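Right, pot of tea made, so I'm finally going to write up the planner rewrite I've been muttering about on here since January. It's going to be a long thread, sorry in advance, and if you only care about the bit with the grasp checks you can skip to post 6 or so.

**1/**
Quick recap for anyone new (hello!). I look after the motion planning side of Visden, our little pick-and-place stack. Two arms share one table, they take turns putting parts into a bin, and everything gets tried in simulation before it goes near the real cell at Mollden.

**2/**
The old planner treated each arm as if it had the world to itself, and then a separate "referee" script looked at both paths and told one of them to wait. It was lovely and simple, and it was also where most of our lost time went. An arm would sit there politely for ages over a clash that was never going to happen.

**3/**
So the new version plans in shared space. Whichever arm is moving gets the other one as an obstacle in its parked pose, padded a bit, and the parked pose is something the planner is allowed to choose. That last part was Kinga Vass's suggestion, and I argued with her for most of a Monday before trying it and going very quiet.

**4/**
The padding caused me no end of grief, mind you. Too fat and the planner says there's no path at all when you ask it to come down over the bin. Too thin and you get paths that are technically fine but make you hold your breath. I ended up making it depend on speed, so it shrinks as the arm slows for the drop. I wish I'd done that first!

**5/**
For the curious, the nightly batch is now 4000 randomised drops, with the bin turned to a different angle each time and the parts starting wherever they like. On the first full night 2895 of them ran to the end. I was thrilled for as long as it took me to look at why the others hadn't.

**6/**
Mostly it was the grasp check. We were deciding "have I got it?" purely from finger position, and if the part sat a bit skewed the fingers stopped in a perfectly reasonable place and the check said yes. Then the arm would set off, ever so confident, carrying a part at an angle the drop planner knew nothing about.

**7/**
What we do now is use the wrist view as a second opinion. After the fingers close, we estimate the part's outline between them, compare it with the outline we expected, and pass the difference along to the drop planner as an offset. If the offset is small it just adjusts. If it's big, it puts the part down and has another go (up to 3 tries, then it gives up and logs it).

**8/**
Sotiris Karagiannis pointed out that my outline matching was being thrown by shadows, and he was quite right. The arm shades its own work and the edges of the shading look ever so much like edges of the part. Matching on the outer silhouette only, and ignoring whatever goes on inside it, was less clever and far better behaved.

**9/**
I've left the orange parts in the test set on purpose, by the way. Their shape narrows in awkward ways, and anything that copes with them tends to cope with the easy stuff too. Both of these come from the same setup, table view first and then close in at the fingers: 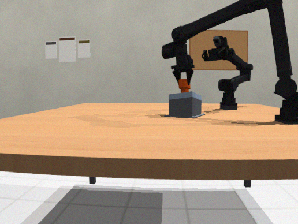
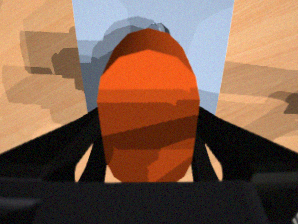
**10/**
Loredana Russo asks whether comparing silhouettes falls over when the fingers themselves hide half the part, and whether we wouldn't be better off doing the check just before closing, when there's more to see.

**11/**
It's a fair worry, Loredana! We mask the fingers out using the joint readings, so the matcher knows which bits of outline it's not allowed to have an opinion on. Checking before closing tells you where the part was, and the trouble is that closing nudges it. I did try doing both, and the early check added time without changing many decisions, but I'd happily look again if you've got a case where it matters.

**12/**
Still on the list: letting the parked arm shuffle out of the way mid-move, which at the moment it flatly won't do, and tidying the config so that the padding values live in one file. There are currently 2 places to change them and I have forgotten the second one more often than I'd like to admit. I'll post the branch once Imelda Dela Peña has been through the tests.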